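Two-Arm Manipulation in Simulation: Does Adding Close Camera Views Help?

Project report, Group 4
Chae-won Jeon, Hanna Stetsiuk, Meinrad Leitner
Supervisor: Soo-ah Byun
Mar 30, 2020

1. Task

Our question was whether a policy trained on recorded demonstrations does better when it also gets images from close to the grippers. Last year's group used one overhead view only and reported that most of their failures came in the last part of the reach, when the arm covers the object.

The scene has a white table, a wooden tray, a cyan shelf, a book and a blue cup. The cup starts on the book. The right arm has to grasp it and lift it clear without moving the book. The left arm starts at the tray and should stay out of the way. We kept it in the scene because the later tasks in the Distmont set need both arms.

2. Data

Chae-won and Meinrad recorded 280 demonstrations by teleoperation in the simulator. The book position was shifted a little each time. Images and joint angles were saved at 15 frames per second. The samples below were checked by hand before training.
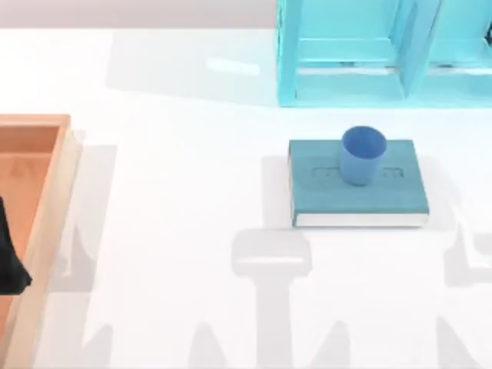
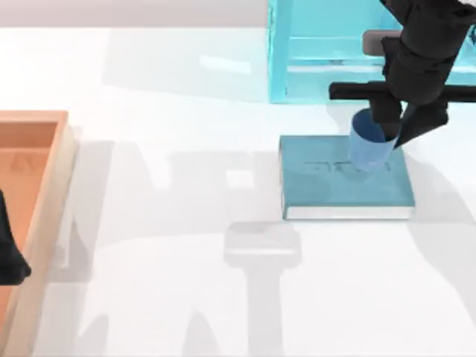
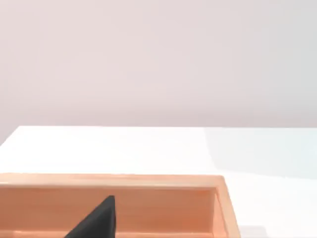
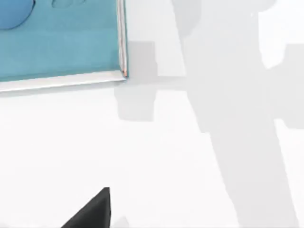

We threw out demonstrations where the book slid or where the operator paused for a long time before closing the gripper. Hanna wrote the script that lines up the image streams with the joint data. The first version was off by one frame, so everything trained before that fix was run again.

3. Training

Both policies used the same small convolutional network for each view. The outputs were joined with the joint angles and passed to two fully connected layers. The single-view policy got the overhead image only. The multi-view policy got all the streams. We did not change the learning rate between them.

4. Results

Each policy was tested on 100 new starting positions. The multi-view policy lifted the cup in 89 of them. The single-view policy did worse, mostly by closing the fingers too early or too far to one side. This matches what last year's group saw.

The failures of the multi-view policy were of a different kind. In most of them the fingers touched the book on the way down and pushed it toward the shelf. We think the shadows play a part, as the arm shadows on the white table are large and change shape quickly, but we did not have time to train with the shadows turned off.

5. Limits

All of this is in simulation. The table is a plain color and the cup never changes. A-yeong Ban has offered to let us repeat the test in the Alent lab in November with a second cup and a patterned table surface.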